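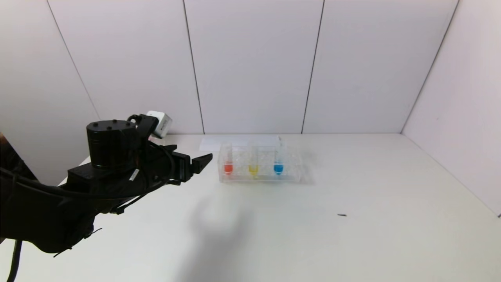

Vol. 8, Issue 19

List: lab-grippers
Subject: Re: two finger jaws on tubes - anyone?

Archive | Threads | Authors | Search | Log in

Quick reply, bench is booked again at 2.

Chou wrote:
> We're picking between the Fasetti jaw and the Resine one for a
> small liquids bench. Arm is already bought so that's settled.
> Mostly test tubes, a few beakers, maybe a pipette later. Vendor
> clips all show a nice fat block being picked up, no help at all.
> Has anybody run either one on thin clear stuff? And do you trust
> the wrist camera for it, or did you end up with something fixed
> overhead?
> Also is 5 mm of clearance between tubes enough or am I dreaming

Have had both on the same arm since January. Fasetti first, then Resine, now back to the Fasetti. Short version - Fasetti for tubes, Resine for anything with a wide rim. Neither is great at both.

Our rack is the clear acrylic kind with the grid of holes. Red-orange, yellow and blue in the tubes so we can tell at a glance which one it went for. Would recommend that to anyone, costs nothing, and the color gives the camera something to hang on to. With plain water our detection was terrible. Clear tube, clear rack, white table, white walls... you can guess. The depth numbers on the acrylic were junk either way, we stopped using them and go off the color image plus a fixed height for the rack.

5 mm clearance: dreaming, with the Resine. The fingers are too thick at the tip and it nudges the neighbor on the way down. Fasetti will do it if the wrist is square to the rack. Leave an empty hole if you have the room, we do that now on the runs that matter.

Grip force. Start way lower then the manual says. Both of them close harder than you want on a tube and the default on the Resine is just silly. I went down to 8 percent and worked up from there, ended at 19 for the Fasetti. Rubber tape on the pads helped more than any setting.

Camera - wrist one is fine, mount matters more. Ours sits behind the joint on a bracket, tilted down at the table. First bracket was too far forward and the jaw covered the tube right when you needed to see it. If you can, get a bracket with slots in stead of holes. Recalibrate after you touch it, even a little.

Watch your cables. Ours loop along the top of the arm and they pull on the wrist when the last joint turns past a certain point. Looked like a controller fault for 2 days. Was the cable. Longer loop, problem gone.

Beakers and bowls next. For this layout I have the pink bowl back left with a small cup of yellow in it, beaker just in front, rack further back with only the blue tube in it.

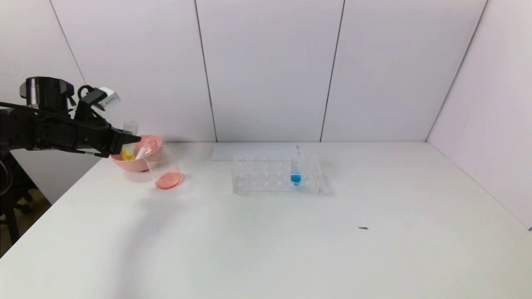 BOWL AND BEAKER NOTES

- bowl rim is an ok target for both jaws, Resine nicer
- small cup inside the bowl is harder than it sounds, come in from above, the bowl wall blocks any side approach
- beaker: wall nearly disappears in the image. With a shallow bit of pink-orange in the bottom it finds the base, then we offset up from that
- pipette is still a no from me. Fasetti can hold it but it rolls between the pads. Would need a grooved finger
- go slow near the table, our worst bumps were all on the way back up and out

Controller is the Gornine and I have no complaints except the manual. Force readback lags a bit so don't use it as your only stop condition, put a width limit on too.

I can send the finger drawings and the tape part number if you want them, just not today. If anyone has tried a softer pad on the Resine please post, I'd go back to it for the wide stuff if the tips were thinner.

Wing-yan Leung

Contact the list owner | Copyright remains with the individual posters | Back to top

Recent threads
Re: wrist bracket with slots, who sells one
Gornine width limit resets after power off
Clear labware and depth cameras, again
Grooved fingers for pipettes?
Re: cable loops on the last joint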